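Home Docs Hardware Data Changelog Contact

# Troltano desk cell: setup and upkeep notes

Hello! I'm Lucinda Ferreira and I look after the Troltano cell, the one that does the cloth work. This README is for anyone who downloads the recordings and wonders how the machine was kept going, and also for whoever gets the cell after me (sorry in advance about the cable drawer). If you only want the file layout, skip to the bottom.

## What the cell is

One arm over an ordinary desk, with a gripper on the end and a camera that travels with it. The arm runs Livach, our control software, and the logging goes through a small script called Belter, which I wrote in October and have been patching ever since. Cloth is the whole point: jumpers, hoodies, small crumpled bits, anything soft that refuses to stay where you put it.

## Before you switch on

- Check the two bolts on the gripper mount. They creep loose. I do them up with the short key and put a dab of paint across the head so I can see if they've moved.
- Wipe the finger pads with a dry cloth. Fluff builds up on them faster than you'd think, and brushed fabrics are the worst by miles.
- Follow the thin black cable with your eye from end to end and move the arm slowly through its reach by hand. You want a gentle sag and no tugging at the fitting. When the gripper is right down near the cloth the cable can end up stretched across the fabric, so try the low positions too.

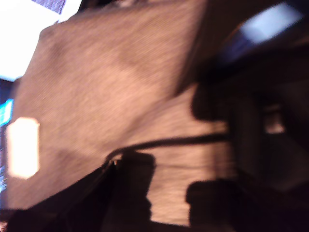
- Start Livach first, then Belter. The other way round gives you an empty log and a very cheerful "ready" message.

## Homing and calibration

Send the arm home, wait for it to settle, then run the calibration with nothing under the gripper. It takes 30 seconds if all is well. If it's still going after that, stop it and look at the wrist joint, which is usually where the trouble is.

I redo the calibration every 22 runs. There's no grand theory behind that number, it's just where I started noticing the fingers closing a bit off to one side! Fast moves close to the fabric smear badly on the camera, and I've left those frames in. Filter them out if they bother you, but please don't write and tell me they're broken.

## Laying out the desk

The folded fabric goes on the left with the hood standing up and its opening clear, so the gripper can come down from above without catching the rim. Small cloth pieces get tucked into the opening. Keep the front edge of the desk clear. The monitor stays on behind it all, and its light does change how the dark cloth comes out, so leave the brightness alone between runs or you'll have two sets that don't match.
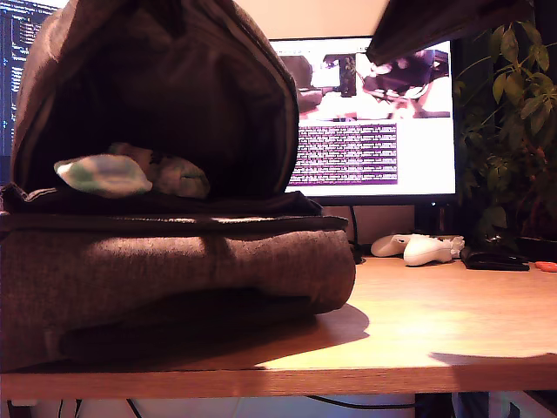

## When it goes wrong

**Gripper won't open fully.** Nearly always fluff in the slide. Power off, take the cover off, brush it out, put it back. I've only had to swap the motor once.

**Arm stops halfway down.** The force limit has tripped, usually on a thick fold. Raise the start height by 2 cm and try again before you go anywhere near the limit itself.

**Camera drops out mid-run.** Push the plug home at both ends. If it keeps happening, change the cable. There are spares in the Pruitt box under the bench.

## Files

Each run has its own folder with the video, the joint log and a plain text note from me (some are grumpy). There are 600 runs in this release. Runs that ended in a force stop have "_fs" on the folder name, and I've kept them all in.

Related pages

- Belter log format
- Swapping the finger pads
- Livach start-up errors
- Troltano changelog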